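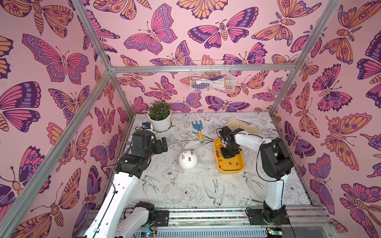

Category: Student Projects | Print | E-mail this page

3.2 Workspace and Task

Each student team in the Edard course was assigned one two-arm station for 5 weeks. The peg task (Figure 2) requires an arm to take a small red piece from the yellow tray and place it on the white sphere. Teams recorded 60 demonstrations - 50 for training, the rest for testing. Patterned walls were kept in place throughout. Grading followed the rubric of Michalík (Section 4).

This site uses cookies. Accept | Settings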